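2/18/25 – late, tired. Bread bread bread. Up at six, dough sulking in the cold kitchen, Ariel called twice about May and I forgot to call back. Flour down to 100 g, need to stop at Saludo tomorow. Knead the braid tighter next time, and longer rise for the round one. Got the swirl on top how I wanted, like petals – pleased with that! Gray cloth out, brown basket for the bun, braided roll straight on the cloth beside it. Must wash that cloth by the weekend. Butter too, nearly forgot. Didnt eat dinner till nine.
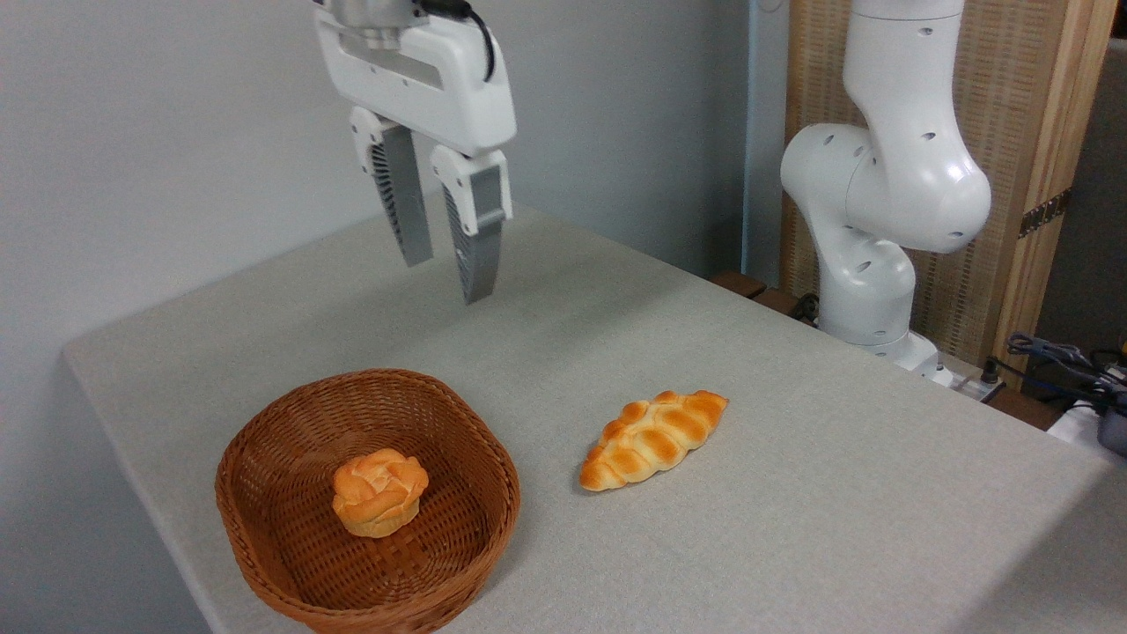 Mercy says I should quit fussing over the rise and put more egg in the wash, and could she have a braid for Sunday.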